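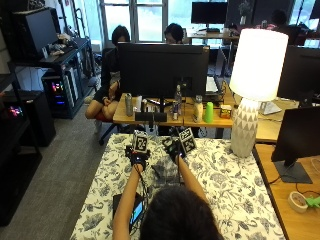

Does automatic room tuning make a soundbar sound better?

It makes a soundbar sound different, and in some rooms the difference is an improvement. Our listeners could not agree that it was an improvement often enough for us to tell anyone to pay extra for it.

PRESS RELEASE
11/26/18

Homum questions the case for paid room tuning on the Tasta soundbar

Homum, the independent home audio testing group, has today published its report on the automatic room tuning sold with the Tasta soundbar. The report finds that the feature works in the narrow sense that it changes the sound after a set-up routine. It finds much less support for the claim, repeated on the box and in shop displays, that the change will make films and music "come alive in any room".

The Tasta is made by Otach and sold in two versions. They share the same cabinet, the same drivers and the same remote control. The dearer version, at £560, has a microphone in the bar and the software that goes with it. During set-up the bar plays a series of sweeping tones, listens to what comes back from the walls and furniture, and adjusts its output to suit. The cheaper version has a switch with three positions, marked Wall, Table and Corner.

Homum wanted to know whether the first of these is worth more money than the second. Otach says it is. The company has yet to show us how it knows.

"I have read the leaflet several times and I still can't find a measurement in it," said Ileana Ciobanu, head of testing at Homum. "There is a drawing of a living room with blue waves in it before tuning and orange waves in it after. I have no idea what the waves are meant to stand for and neither did the person on the help line. If you are asking people for more money, a graph with numbers up the side would be a start."

What owners told us

In October, Homum surveyed owners of the dearer Tasta with the help of the retailer McAlister, which passed our invitation on to customers who had agreed to be contacted. We received 1,693 usable replies. Of those owners, 1,116 had completed the room tuning. The rest had skipped it, started it and given up, or did not know that it was there.

We asked the owners who had completed it whether they could hear a change. Of the 1,116, 560 said the sound was better afterwards. The others said it was the same, said it was worse, or could not say.

Otach may well point out that this is half of the people who used it, and that half is a lot of happy customers. We would ask readers to be careful with that. Everyone in the group had paid for the feature, had sat through the tones, and had been told by a voice from the bar that their sound was "now perfected". We would have expected a good many of them to report an improvement even if the software had done nothing at all. The survey can't separate the two, and we make no claim that it does. It also leans towards people who bother to answer surveys about soundbars.

What our listeners heard

To get round the problem we set up listening sessions in two rooms. One was a furnished sitting room with carpet, curtains and a large sofa. The other was a long kitchen with a tiled floor and very little in it to soak up sound, the kind of room that a salesperson will tell you needs help.

Listeners heard the same pieces of film, speech and music with tuning on and with tuning off, at matched volume, without being told which was which. Matching the volume matters. In both rooms the tuned setting was slightly louder when left alone, and a louder sound is nearly always judged the better one in a quick comparison. Flicking tuning on and off in the app, as the shop demonstration invites you to do, does not correct for this.

In the kitchen, listeners tended to prefer the tuned sound for speech. It took away a boom that made male voices hard to follow. We consider this a real benefit, and we say so in the report. With music in the same room opinions were split, and several listeners described the tuned sound as thin.

In the sitting room there was no clear preference for anything. Some listeners changed their minds between one run and the next while hearing exactly the same clip.

We then took the cheaper Tasta into the kitchen and moved its switch from Wall to Corner. It removed most of the same boom.

"I was expecting the switch to be a bit of a joke and I was wrong," said Aurel Ene, who ran the sessions. "You lose some fine adjustment and you have to get off the sofa. I would still like somebody to explain why the microphone version costs what it does, when the biggest improvement we measured in either room came from pulling the bar forward a hand's width on its shelf."
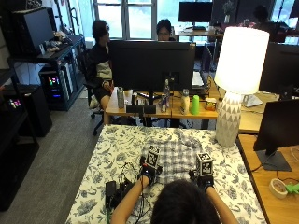
Plaid shirt, marker-cube gloves and a lit table lamp on a patterned tablecloth.

Problems with set-up

Homum also has concerns about how the tuning is carried out. The instructions ask for silence but do not say how quiet is quiet enough. We ran the routine with a dishwasher going in the next room and the app reported success. We ran it again with the dishwasher off and got a noticeably different bass level, and the app reported success then as well. At no stage did it suggest that either result might be unreliable.

Repeat runs in the same quiet room, with nothing moved, also gave results that did not match. The differences were small and most people would not notice them in daily use. They do sit oddly beside the word "precision", though, which is printed on the front of the box and again on the side.

The microphone is built into the bar, so it measures sound where the bar is and makes a guess at sound where the listener is. Other systems ask the owner to hold a phone or a separate microphone at the seat. That is a nuisance, but at least it measures the right place. Otach told us that its software "understands the whole room". We asked for more detail and were sent the leaflet again.

Finally, tuning is lost when the bar is reset, and two of the software updates we installed during testing reset it without a warning. Owners who ran the routine some time ago may be listening to an untuned bar. Some of the replies to our survey came from people who plainly believed tuning was active while describing a menu that showed it was off.

Otach's response

Homum sent its findings to Otach before publication. Mircea Matei, product manager for the Tasta, replied: "Room tuning is one of the best-loved features of our range, and customers consistently tell us it transforms their listening. We do not recognise the conditions used in this test. An update planned for the coming months will take the experience further still."

We asked which conditions he had in mind, and whether the update would stop tuning being erased. We had not had an answer at the time of release. If one comes we will add it to the report in full.

McAlister has told us that it will change the wording of its shop displays so that customers can compare the two versions at the same volume. Marius Ursu, the chain's audio buyer, said: "We think people should be able to hear both and make up their own minds." We welcome that and will visit a few branches to see whether it has been done.

Advice for buyers

The Tasta is a decent soundbar in either version. Dialogue is clear, the remote is sensible and the bar does not rattle at high volume. Buyers with an ordinary furnished room should look at the cheaper one first. Those with a hard, echoing room might get some use from the tuning, and should buy from a shop that will take the bar back.

People who already own the dearer version should check in the app that tuning is still active, run it again in a quiet house if it is not, and then listen with it off for an evening before deciding. Moving the bar away from the back wall costs nothing and is worth trying before either.

Homum will look at the feature again when the promised update arrives. "I would be glad to be shown wrong," said Cosmin Lazăr, editor of the report. "It needs to be with a test, though. I have had enough orange waves."

Notes to editors

Homum buys the products it tests at the normal retail price and accepts no advertising from manufacturers. McAlister passed on survey invitations but had no part in writing the questions and did not see the replies.

The full report, including the survey questions, the list of listening clips and the measurements from both rooms, is available from the Homum press desk on request. Cosmin Lazăr and Ileana Ciobanu are available for interview.

Quotations may be used freely with credit to Homum. Manufacturers may not use them on packaging.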